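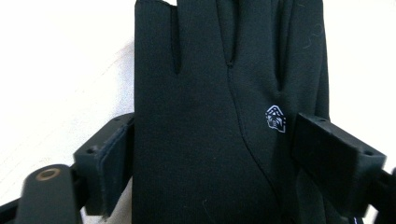 Kojo Ackah disagreed with our starting point when he read an early draft. Gloves, he wrote, are the one thing in a hallway that people already sort for themselves, and a study of how they are put away would only find out what every parent knows. We have kept his remark in view, as the answers from the households were less even than either he or we had expected.

Figure 3. A black stretch-fabric glove with a curved seam across the palm and a small white printed logo. Lint shows on the fabric in places.

4.2 Gloves and other paired items

Gloves made up a large share of the paired items in the survey. Of the 2627 items recorded in the hallways and cupboards of the 50 households, 1368 belonged to a pair, and of these 400 were single gloves or mittens, each glove being entered on its own line. Socks were left out unless they were kept in the hallway. Shoes and boots are treated in section 4.3.

The gloves fell into three groups by material: knitted, leather or leather-like, and smooth stretch fabric of the sort shown in Figure 3. The grouping was made by touch and by eye, without reference to care labels, which were often missing or too worn to read. Gloves with a knitted cuff and a fabric palm were placed with whichever material covered the palm.

The third group gave the most trouble when it came to matching. Knitted gloves differ in colour and pattern, so that two of them can be paired from across a room. Black fabric gloves from the same household tend to look alike until they are laid flat. Alcides Cusi, who did most of the matching, worked from small features in a fixed order: first any printed mark, then the line of the seam across the palm, then the texture of the separate fingers. In Figure 3 the logo sits just to the right of the seam, and one finger has fine ribbing where the rest of the glove is smoother. Details of this kind were usually enough to tell one black glove from another, but they had to be looked for, and several people told us that they did not look. They took two black gloves from the basket and left the house.

Lint was noted as present or absent. We had thought of it at first as a sign of how long a glove had lain unused, and dropped the idea after the pilot in February. Dark fabric picks up threads and hairs from whatever it is stored with, and a glove worn every day can carry as much as one left in a drawer. The column was kept in the record sheet but is not used in the results.

Four ways of storing gloves came up again and again. In the first, the pair was pushed into the pockets of the coat it was worn with. In the second, all gloves in the household went into one open basket or box, most often on a shelf above the coats. The third was a drawer, shared with scarves and hats. The fourth was a divided organiser hung on the inside of a door, either home-made or bought; the Ikex and the Moreira were the two models we met, and the two are close enough in layout to be counted together. A few households had a Plillimik clip rail, on which gloves hang in pairs by the cuff. These were entered as a separate type but were too few to compare with the rest.

Coat pockets kept pairs together better than we had supposed. The weakness of the method appeared at the change of season, when coats were washed or put away and the pockets emptied onto the nearest surface. Baskets were the easiest to use and the worst for matching – most of the single gloves without a partner were found in them. Drawers gave mixed results, depending mainly on what else was kept there. The door organisers did well where each person had a row, and no better than baskets where the rows were shared.

Unmatched gloves were seldom thrown out. When asked, people said that the other one would turn up, or that a single glove was still useful for scraping ice from a windscreen or carrying in logs. One household in Zerkby kept a separate bag for them, tied at the neck, and went through it once a year before the cold weather.

A glove was entered as matched if its partner was found anywhere in the home on the day of the visit, including in bags and cars. Partners found afterwards and reported to us by message were not added. The record sheet was closed on March 1, 2026, and the counts given in this section are those on the sheet at that date.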